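Can a machine clear your table yet? Tips for tidying a shared desk, with or without help

I get asked this at least once a week, usually by somebody standing in front of a messy table with a hopeful look. So I thought I'd put my tidying tips and my robot opinions on one page and be done with it.

The short answer is no, not really, not the way you'd like. You can buy a thing that hoovers the floor and a thing that cuts the grass, and both are fine if you pick up after yourself first. Clearing a table is another matter. A table has a notebook on it that's open at a page somebody wants, a pen that belongs in a pot two rooms away, and a mug that may or may not be finished with. You and I sort that out without thinking. A machine has to be shown, over and over, how a hand goes about it -- and the showing is done by people, at ordinary tables, with grippers on.

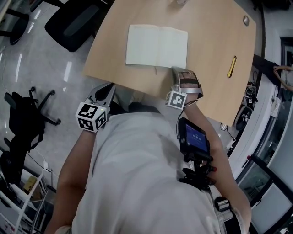 Anyway, back to what you can do today with your own two hands.

Start with the flat things. Notebooks, loose paper, envelopes. Close them, square them up, put them in one pile at the corner nearest the door. If a notebook has a ribbon, lay it in the page before you shut it, and whoever was writing will love you for it.

Pens next. Caps on, always, and give the cap a proper push till it clicks. A highlighter left open overnight is a dead highlighter. I keep an old jam jar on the shelf and everything goes in it, point down for felt tips so the ink stays where it's wanted.

Then anything with liquid in it. Kettles should never live on a desk full time, but if yours does, empty it at the end of the day and leave the lid up. For limescale I use 2 tablespoons of citric acid in a full kettle, boil, leave it to stand while I do something else, pour away and rinse twice. Cheaper than the sachets and it doesn't smell like a chip shop the way vinegar does!

Wipe last, and wipe towards you. Damp cloth, then a dry one. On pale wood go with the grain and don't let water sit round the edge of a cable hole, because it creeps in underneath and lifts the finish. I learnt that on a Kouris desk I'd had for only nine months (still cross).

Bags, coats and helmets want hooks. I know, I know, everyone says so. But a table that has become the place where bags go will never be clear, and no gadget is going to fix it for you. Put the hooks up before you spend any money on anything clever.

Now, money. I had a go with the Zilance arm in June, the one that clamps to the worktop. It was lent to me and I gave it back. It picked up a sponge very nicely. It picked up a pen on the fourth try and then didn't know what to do with it, so it held it out to me like a dog with a stick. The notebook it wouldn't touch at all. At £2579 I'd want it to manage a notebook. The Mitska one is under £2000 and does less, but it's quieter, and if you only want something to pass you jars from a shelf it might suit you, particularly if reaching is hard on your shoulders.

Where I think machines will get there first is the dull middle of the job: same items, same places, every evening. A meeting room, say. Chairs in, papers to one end, bottles in the recycling. Homes will take longer, mine especially. You can help any future helper (metal or teenage) by doing what workshops have done for years and giving each thing one spot. Tape an outline on the shelf if you have to. I did it for the scissors and they've stopped wandering.
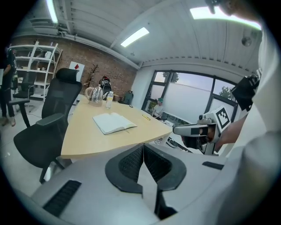
Cremilda Portela wrote in to say I'm being too gloomy. She has had a Wotari tray-lifter in her sewing workroom since last winter and reckons it saves her a good bit of walking, as long as the trays are loaded evenly and the floor's been swept of thread. It jams on thread, she says, and she has got quite fast at picking it out of the wheels with a crochet hook.

Fair enough, Cremilda! I'd call that half a chore done and half a new one, but I can see it's worth it when you're carrying trays all day. A seam ripper works on the thread too, if you go gently round the axle.

Next time: getting candle wax out of a tablecloth, and whether a freezer bag of ice is any better than a warm iron.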